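About Stukuvero

Stukuvero makes hand-held grippers and rents them out as a kit. Joyce Nyaga started the company in Puresdale, in one room over a print shop, and we are still in the same building with more of the floor. There are 15 of us now.

Our main product is the Muli, a two-finger gripper that a person holds and works by hand. Customers use it to record household jobs, and the recordings go toward teaching robot arms to do the same jobs. A kit holds a left and a right Muli, spare finger pads, a charger and a printed guide. The software that sorts the recordings is called Skisier and comes with every rental.

Clothes and bedding are what we get asked for most. Soft things change shape each time they are picked up, so we test on them more than on boxes or cups.

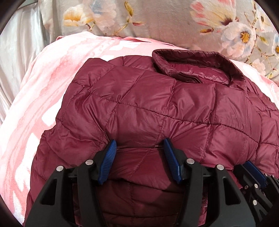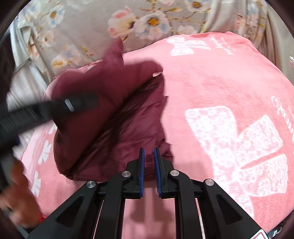
Muli grippers and a quilted garment on a pink blanket. The ribbed blue pads are the standard set.

We sent out 193 kits last year – most of them to small labs and a few to schools. Rentals run by the month and shipping both ways is included. Worn pads can be swapped at no charge, just mail the old ones back in the bag provided.

The workshop is open to visitors by appointment, except for October, when we service the whole rental stock. For prices and open dates, use the contact form or call the front desk.

Page last updated 9 June 2023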